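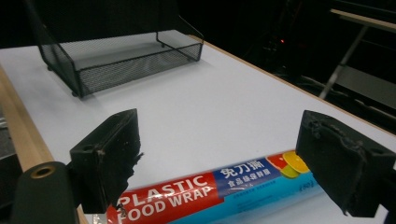

A roll of food wrap on a white tabletop.

How to walk up Mount Jamance for sunrise and be back in the village for lunch

Posted 14/02/2019 by Loan Doãn

I have done this walk four times now and I'd happily set off again tonight. Jamance is 2,066 metres high, which sounds like a lot until you learn that the road does more than half the work for you. The last bus stop in Gukevum is already at 1,230 metres, so what's left for your legs is 836 metres of climbing, nearly all of it on a good path through pine forest and then along the most wonderful bare ridge. You don't need ropes or a guide. You do need a torch, a warm hat and an early night!

Step 1: Get to Gukevum the day before

Buses leave from the river side of Naltura station, from the stand beside the fruit sellers. The number you want is 164. It says "Upper Villages" on the front and it does a long loop through the tea terraces before it starts climbing, so don't panic when it appears to be going the wrong way. Sit on the left if you can. After the second bridge you get your first look at the ridge, and if the cloud is low you may see only the very top of it floating there with nothing underneath (I made a noise out loud the first time and the man in front turned round).

Buy your ticket on board and keep some small notes handy. The last bus up goes in the late afternoon and it does not wait.

Step 2: Sort out your bed and your breakfast

There are several guesthouses on the one street. I always stay at Kaewmanee, the green-shuttered place just past the school, partly for the soup and partly for the hot water. Tell them at supper that you are going up for sunrise. They'll leave the side door on the latch and put out a flask of tea and some rice cakes for you to take.

Pack your bag before you go to bed. Mine has:

Head torch and spare batteries
Two litres of water
Hat, gloves, windproof jacket
Dry top to change into at the summit
Food for two stops
Map, or the route saved on your phone for use with no signal

Step 3: Start at half past two

I know. But the sky is worth seeing long before the sun is, and the climb takes a steady walker about three hours. Turn left out of the guesthouse, pass the shrine and take the stone steps between the last two houses. There are 900 steps in this first flight, according to the painted board at the bottom, and they are uneven, so go slowly and let your breathing settle. Shih-chieh Au, who walked it with me the second time, took them at a run and had to lie down on the bench at the top.

Step 4: Through the forest

From the bench the path is earth and roots, with white paint marks on the trees at head height. The one place people go wrong is the stream crossing. Cross on the flat stones and then go right, uphill, along the water. The wider track to the left is for timber and ends in a clearing. If you haven't seen a white mark for five minutes, turn back to the last one.

You'll come out of the trees quite suddenly beside a small stone shelter. Put your jacket on here, before you are cold.

Step 5: The ridge

Oh, this part! It's a broad, easy back of granite with low twisted pines on the east side, and in the half dark they look like people waiting for a bus. Keep to the middle. There is a chain handrail on the short steep bit below the top. If it's icy or the wind is pushing you about, stop at the shelter and watch from there, the view is nearly as good and you face the same way.

At the summit go past the marker stone and down a few metres to the flat slab on the far side. It's out of the wind, it seats six or so, and most people never go and look for it.

Step 6: Coming down

Leave it an hour after sunrise if you can bear to. On a good morning the valley fills with cloud and then slowly empties again, and the light on the pines keeps changing. Go down the same way. The steps are harder on the knees than anything on the way up, so bring a pole if you own one.

When to go

September is my favourite, with dry paths and cold clear mornings. Spring is better for flowers but you may get three foggy dawns in a row. In midwinter ask at the guesthouse first, as the chain section is sometimes closed.

The bus back to Naltura leaves from the same stop at ten past one.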